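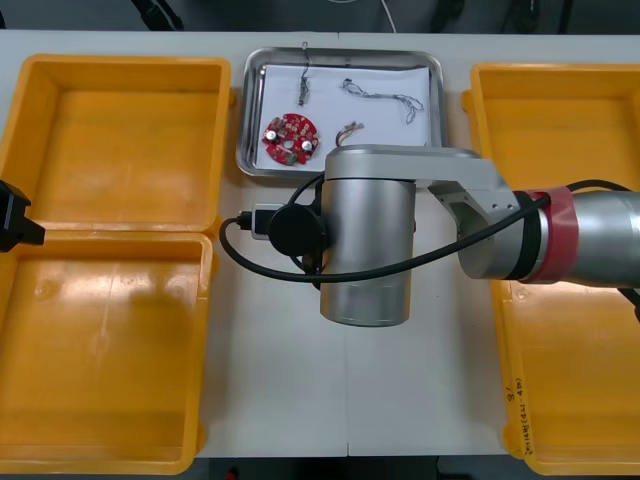

Mesa de trabajo, con las cajas naranja y la bandeja de acero.

Cuaderno del taller de fichas – julio, entrada de la tarde

Tema: superficie útil en las fichas de venta. Continúo la prueba que empecé en la página anterior, ahora con el piso de la calle del mercado en Privonham, el que la propietaria quiere anunciar antes de las vacaciones.

La pregunta es la misma. Cuando en el anuncio escribimos "superficie útil", ¿qué número ponemos y de dónde viene? En nuestro archivo hay 3.219 fichas y en muchas de ellas la casilla de origen está vacía. El número puede venir de la escritura, del plano del promotor, del anuncio viejo de otra agencia o de una persona con cinta métrica. Para el comprador todo se ve igual.

Fui al piso a las nueve y media con el medidor láser y con la cinta de acero, y empecé por la entrada. El orden que he seguido: entrada, pasillo, cocina, salón, dormitorios, baños, galería. En cada habitación tomo dos medidas en cada dirección, una a la altura del rodapié y otra a la altura del pecho. Si las dos no coinciden, escribo ambas y no calculo nada hasta volver a la oficina. Antes calculaba en el sitio y después no sabía cuál de las dos había usado.

Resultado: el anuncio antiguo dice 113 metros útiles. A mí no me sale. Incluso contando la galería entera me quedo claramente por debajo, y sin la galería la diferencia es más grande todavía. Sospecho que el 113 es superficie construida y que alguien, al copiar, cambió la palabra y dejó la cifra. En el plano que tiene la propietaria (fotocopia, sin escala legible) la misma cifra está escrita a mano al lado del título, sin adjetivo ninguno.

Cosas que todavía no tengo claras:

La galería. Está cerrada con aluminio y tiene radiador, por lo tanto se usa como habitación, pero el cerramiento no aparece en los papeles que he visto. De momento la pongo en línea separada, con su propia medida, y no la sumo.

El armario empotrado del pasillo. Krasniqi, en su hoja de instrucciones, lo cuenta como útil. Grament no lo cuenta si el fondo es poco. Ninguna de las dos hojas explica qué es "poco". He medido el fondo y lo he anotado, que decida después quien firme la ficha.

El pilar del salón. Es pequeño, pero está en medio de la pared larga y el láser lo encuentra antes que la pared. La primera medida que tomé era hasta el pilar y no me di cuenta hasta que dibujé el croquis y la habitación me salió torcida. Repetí con la cinta.
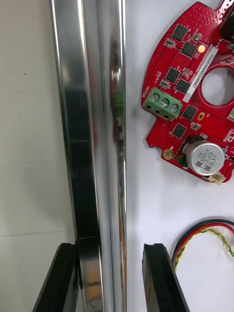

Segundo asunto del día, la comparación entre personas. Anitha Marar midió el mismo piso por la tarde sin ver mis notas, con la plantilla que Ullitz usa para los alquileres. En los dormitorios coincidimos casi siempre. En la cocina no: ella midió hasta el frente de los muebles y yo hasta la pared. Las dos maneras tienen defensa, pero no se pueden mezclar dentro de la misma ficha. Después de hablarlo hemos quedado en medir siempre hasta la pared, también detrás de los muebles bajos, y si no se puede llegar se escribe "no accesible" en el margen.

En el baño grande hubo otra diferencia, esta más tonta. Yo había escrito el largo en la casilla del ancho. El producto es el mismo, claro, pero el croquis no, y si un comprador pregunta si le cabe una bañera donde hoy está la ducha, el croquis es lo que mira.

Tiempo: a mí la visita completa me ocupó unos 60 minutos, con la repetición del salón incluida. Anitha terminó antes. Ella dibuja primero todo el croquis sin medir nada y después lo rellena de números, mientras yo dibujo habitación por habitación. Mañana quiero probar su sistema en el bajo con patio.

Propuesta para la ficha (para discutir, no está aprobada):

– Una sola cifra de superficie en el titular, siempre con su adjetivo al lado: útil o construida.
– Debajo, el origen: medida nuestra, escritura, plano, propietario.
– Terrazas, galerías y trastero en línea aparte, nunca sumados en el titular.
– Iniciales de quien midió y el mes.

Sobre el texto del anuncio. He leído otra vez el borrador y hay que quitar "amplísimo". También "totalmente reformado", porque los dos baños son nuevos pero la instalación del dormitorio interior tiene los enchufes antiguos, y la propietaria misma me dijo que ahí no se tocó nada. He propuesto "baños y cocina reformados; resto en buen estado". Suena menos bonito, lo sé. La luz del salón por la mañana sí es muy buena y eso lo dejaría escrito con más ganas de lo que está ahora, que aparece en la última línea después del ascensor.

Con el precio no me meto en esta página. Solamente anoto que, si el titular baja de 113 a la cifra medida, el precio por metro sube, y la propietaria lo va a ver en seguida cuando compare con el piso del segundo. Es mejor llamarla antes de publicar, con el croquis delante. Anitha se ofrece para hacer la llamada; yo prefiero estar también, ya que fui quien le pidió las llaves.

Pendiente:

Pedir la nota simple y comparar.
Volver a medir la galería, esta vez con la puerta corredera abierta (con ella cerrada el láser daba en el perfil).
Elegir 10 fichas del archivo con la casilla de origen vacía y mirar si en la carpeta de papel hay alguna pista. Si en estas no encontramos nada, no vale la pena seguir con el resto de esta forma.
Cambiar la pila del láser. Hoy avisó dos veces.
Preguntar a Krasniqi si su hoja es del año pasado o si hay una más nueva.

Nota añadida a las siete: he pasado los números a limpio y encontré un error mío de suma en el pasillo. El pasillo hace una L y yo había contado dos veces la esquina. Corregido en el croquis, en rojo. La conclusión sobre el 113 no cambia, al contrario, la diferencia crece un poco. He dejado el croquis original grapado detrás para que se vea qué se corrigió.

Compartido 10 veces · 4 comentarios

Comentarios

Anitha Marar
En la cocina yo anoté también la medida hasta los muebles, está en la parte de atrás de mi hoja. No la borres, que para los alquileres me la piden así.

Rellano2B
Lo de la L del pasillo me ha pasado a mí en casi todos los pisos antiguos. Ahora la parto en dos rectángulos y los pinto de colores diferentes antes de medir.

M. del archivo
De las carpetas de papel, las más viejas están en el armario de arriba y no van por calle, van por apellido del propietario. Avisadme antes de buscar y os paso la lista.

Rellano2B
¿Y la altura de techo? En los áticos abuhardillados sin ese dato la superficie útil dice bastante poco. Yo pondría una casilla más en la ficha.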